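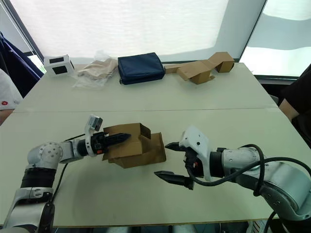

Two arms, one cardboard box, one very patient human (you?)

Skandby is looking for people to come and spend time with our two-armed packing setup this winter, and I'm the one who gets to read the applications, so please write to me like a person!

A bit about why we're asking. The project is called Judalari, and the question behind it is a plain one: can a pair of robot arms do the dull little jobs that eat up an evening at home or a shift in a stockroom? Folding a box, filling it, closing the flaps. My own answer so far is "sometimes, slowly, and please don't touch the table." I've been at this since April and I still get a silly thrill when one arm holds the carton and the other one comes in toward the flap.

Cardboard is mean stuff, by the way. It bends where you don't want it to and springs back when you let go. You and I squash a flap down with a thumb while talking on the phone. A gripper has two fingers and no thumb, so it has to plan for all that.

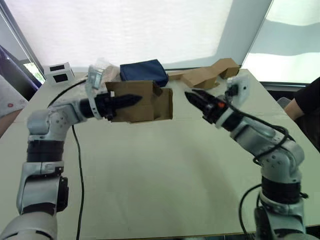

What you'd be doing

You'd pack a set of ordinary things by hand while we take notes (pouches, bags, folded cloth, whatever we have that week). Then you'd steer the arms through the same job and tell us where it drove you crazy. After that you watch the arms try it alone and score each try as done, half done or no. We have 3,523 scored tries in the log already, and I'd love a lot more from people who pack for a living or who have kids' rooms to tidy, because engineers are far too kind to their own machines. 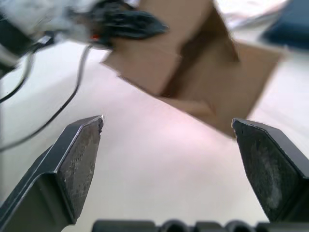
You don't need any tech background. What I do need is someone who can sit through a slow attempt without reaching in to help, and who'll say "I'd have been done by now" when it's true. Shop staff, movers, parents, retirees, students, all welcome. You should be 18 or over and okay with standing for part of a session.

Sessions are at our Ponce Street room and last 2 hours. We pay $324 for the full set of 7 sessions, and if you drop out partway you're paid for the ones you did.

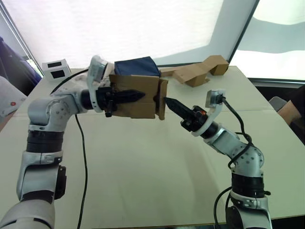

Page last changed: 5 Nov 2018

To apply, use the Callance form on our sign-up page. Tell me what you pack, fold or put away most often, and which chore you'd hand over first if you could. Mention any times you can't make. I answer everybody, though it can take me a little while when the arms are having a bad week.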